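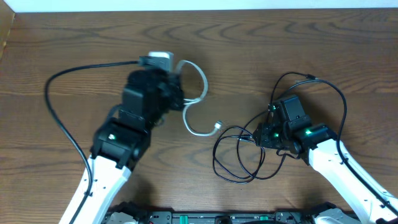 Which form does a returning counselor need before the August session at Mellex?
Only the health form. The skills sheet carries over from the previous summer.

Lists > Pastusora Camp Staff > Scheduling

> The Plilon waterfront roster still shows 300 campers
> for the second session. Is that the cap, or current
> enrollment? I need it to set guard shifts.

It is the cap. Enrollment is posted separately, under Mak.

Set guard shifts from the cap. Swim checks are limited to 100 campers per morning, so a full session takes three mornings. Send shift changes to this list before the roster locks at noon.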